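The Last Boat to Niltumport 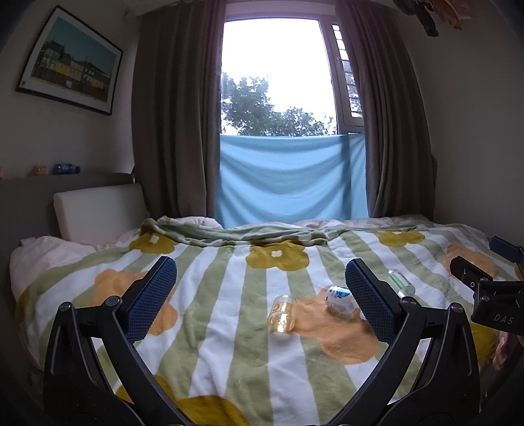 Uriel Gaete had the whole of Fluststead in a shoebox, or at least its vaccination cards, and he carried it up the harbour steps as if it were a wedding cake.

"How many?" shouted Cristóbal Herrera from the clinic door.

"Five hundred and twenty-five!"

"Out of?"

"Out of everyone who was in!"

It was a marvellous number. The winter before, when the fever came over from Kevness on the fish lorries, they'd had 21 people in a ward built for nine, and Cristóbal had slept on the floor of the linen room with his shoes on. He could still tell you who was in which bed. Old Mrs Tarn by the window, the two Pellow boys sharing, the ferry cook who sang all night and would not stop, fever or no fever (he had a lovely voice, too, which made it harder to complain).

So when the vaccine came at last, the pair of them went at it like boys let out of school. They did the net sheds. They did the chapel, the bowls club, the queue outside the bakery. Uriel did a man halfway up a ladder, who said he might as well, he had a hand free.

"There's still the lighthouse road," Uriel said now, putting the box on the desk.

"How many doses in the fridge?"

"Sixty."

"And when does the boat go?"

"Twenty minutes. If we miss it the rest goes back to Niltumport in the morning and we wait for January."

They looked at each other, and then Cristóbal was already pulling his coat on, one arm in the wrong sleeve, and Uriel was packing the cold bag and laughing. Oh, it was a glorious evening for it! The wind had dropped, every window on the lighthouse road was lit, and people came out on their steps before anybody knocked. Word had run up the hill ahead of them. A woman from Cáceres, who had married a Fluststead man and never got used to the cold, rolled up three jumpers' worth of sleeve and gave them each a hot almond biscuit for the road.

At the top cottage Mrs Tarn was waiting in her best hat.

"You're late," she said.

"We're early," said Cristóbal. "We weren't coming until after Christmas."

"Well, I've been sat here since dinner."

She didn't flinch. She asked for the card to be written out properly, in ink, with her middle name, and she read it through twice under the lamp while down in the harbour the boat sounded its horn.

"Is that yours?" she said.

"It was," said Uriel, and took another biscuit out of his pocket.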